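Candle Table at the Kushwaha Hall, September 2022

The candle table ran for a full day at the Kushwaha hall, with casting in the morning and sorting, trimming and wrapping after lunch. Shalini Grewal ran the melting side and Aarti Mishra looked after the finished stock. The pictures are grouped by stage, and the captions were put together later from both their notes. Most of the gallery is from the afternoon.

1. Setting up

The tables were covered with brown paper before anything else came out. Wax catches on bare wood and takes a long time to scrape off. Molds were kept on the left side, wicks and scissors in the middle, and the finished work went on the long table by the wall.

The color was mixed in one large batch so that all the tapers would match. Shalini keeps a notebook of her mixes and wrote this one down as "Plallusau yellow," after the village where she first made it. It is a deep yellow that leans toward orange.

2. Tapers

Tapers take the most room to store and are the first thing people ask for. We wanted them with flat sides this year. Flat sides don't roll off a table, and they line up neatly in a box.

Yellow-orange taper, close up. The sides are angled, with a ridge where the faces meet, and there are pale, powdery patches along both edges. The surface is slightly matte.
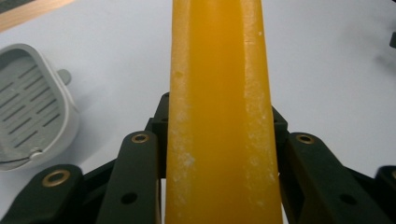

3. Notes on the white patches

Several people asked Aarti about white marks on candles they have at home. A pale film on beeswax is usually bloom, and it is harmless. It can be buffed off with a soft cotton cloth, or warmed for a few seconds with a hair dryer on low. Powder left over from a mold looks much the same - try the cloth first in either case.

Some buyers like the frosted look and ask us to leave it. Aarti put those aside in a separate tray and wrote "as is" on the label.

4. Trimming and wrapping

Bases were trimmed with a warm knife, then pressed on a flat metal plate to level them. Trimmings went back in the pot for the next batch. Small creases and specks were left alone. They don't affect how a candle burns, and cutting them out leaves a worse mark than the one you started with.

Mamta Solanki did the wrapping. Each pair went into one sheet of tissue, folded over at both ends and tied with cotton string. Please don't use tape on the tissue - it tears when people open it, and the pieces stick to the wax.

5. Storing them at home

Keep tapers lying flat in a drawer or a shoebox, out of the sun. A warm windowsill will bend them in an afternoon. If one does bend, put it in lukewarm water for a few minutes and roll or press it straight on a table. Let it cool before you pick it up again.

Trim the wick before lighting, and use a holder that grips the base firmly. With a flat-sided taper you may need a little candle putty to fill the gaps in a round holder.

The remaining stock is at Bimla Vishwakarma's shop in Vedirberg and can be picked up there during opening hours. Orders for the next casting go to Mamta. Say how many pairs you want and whether you want them buffed or left as is.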